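What are your house rules for hand-held gripper demos?

benchrat_dee
7/9/19
14 replies

So I got handed the job of writing the rules sheet for our demo collection and I'd love to hear what other people do before I make everybody mad. We're on the Thorlacius hand-helds, one per hand, small tabletop tasks, mostly tidying and throwing stuff away. Three of us trade off, and our clips look like they came from three different planets. One person flies through everything, one hovers forever, and I apparently talk with my hands even when there's a gripper in each of them.

My draft so far:

Both grippers in the head view before you start moving. Idle hand stays up over the table and stays open. Cables go off to the side or toward you, never across the work. Tape down whatever marks the work area and don't move it mid-session. If you fumble, keep going and finish the task, then flag it.

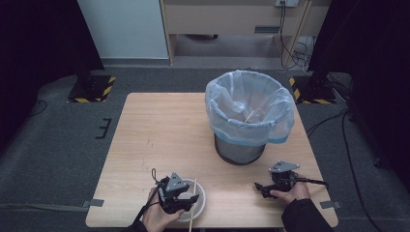 The last one is where I'm getting pushback. I come from a shop where a fumble meant you stopped, reset and threw the clip out. But then you end up with a pile of perfect runs and nothing that shows a recovery, and I think that hurts you later. We did 28 clips one afternoon under the old rule and kept so few I wanted to cry.

Anyway, tear it apart.

6 likes

—

mortise_n_tendon

Agree on keeping fumbles, with one condition. Put a cap on it. We allow 2 tries at a grab and after that it gets marked as a fail and you move on. Otherwise you get somebody poking at a chopstick for a full minute and that's what the thing learns to do.

Hard disagree on the idle hand, though. Ours rests on the table. Arms get tired! By the end of a long session a hovering hand is drifting all over the place and that's worse than a parked one.

3 likes

—

benchrat_dee

Ooh, I like the cap, stealing that. On parking the hand, I tried it for a while and my problem was that everyone parks in a different spot. Plus people set it down kind of hard. I could live with it if there was a marked spot, I guess?

The other thing I left out is surface cleaning. Right now my draft says wipe the table at the start of the session and then leave it alone until the end, so that the surface looks the same in every clip from that day. Smudges and all. My coworker wants it wiped between every single clip and I think that's overkill, plus she'd be the only one who ever did it. 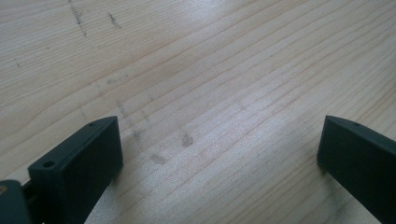 quietservo thinks the coworker has a point, at least partly. You don't need to wipe between clips, but a clean table every time is not what you'll have in the field, so whichever way you go, write it in the session notes. We had a set from the Clasness bench where half was wiped and half wasn't and no one had logged which. Sorting that out took until September. I'd rather have a dirty table with a note than a spotless one without.

4 likes

—

mortise_n_tendon

^ this. Notes beat wiping. I'd also say don't polish it or use anything that leaves a shine, you'll get enough glare off the overheads as it is.

—

tapeandtwine

Chiming in from the Stusow side. We have a rules sheet that runs two pages and I can tell you right now people read the top half of page one. So keep it short. Whatever you care about most goes first.

Also I'm going to be the grump and say your "finish the task" rule is missing a start rule. What counts as the start? For us it's both grippers open, nothing held, wide apart, target somewhere in the wrist view if you can manage it. Hold that for 2 seconds, then go. The hold drives new people nuts but it makes trimming so much easier. We got through 200 clips in the last batch and I barely had to touch the front ends.

5 likes

—

benchrat_dee

OK the start pose is going in, that's a great catch. I had "begin from a neutral position" in there and you can guess how many versions of neutral I've been getting.

I'm going to word it as fingers open, hands still, bin or bowl or whatever you're headed for at least partly in the wrist view. I don't want to say fully in view, because with these things held low you mostly get tabletop and the bottom of whatever is standing on it, and if I ask for the whole object people will start tilting their wrists up like they're reading a watch. 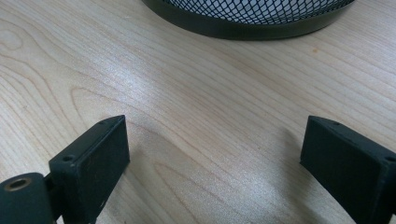 I'm also adding a quick check of the fingers at the start of each day. Screws snug, pads not wobbling, hinge moving freely. We had a pad work loose last month and didn't catch it until the clips were already uploaded to Cindatell, and then it was a whole thing getting them pulled back out.

Still undecided on parking the idle hand. Going to try a taped spot on one side for a week and see if people use it.

2 likes

—

quietservo

They won't use it. But try it.

And please put something in there about sleeves. Tight cuffs or pushed up, pick one. I lost a good run to a sleeve dragging a cup off the edge.

—

mortise_n_tendon

My people used the taped spot fine, for the record. You have to put it where the hand wants to go anyway, so don't measure it out, just have everybody set their hand down a few times and tape there.

Post the final version when it's done? I want to swipe the cable line for ours.

1 like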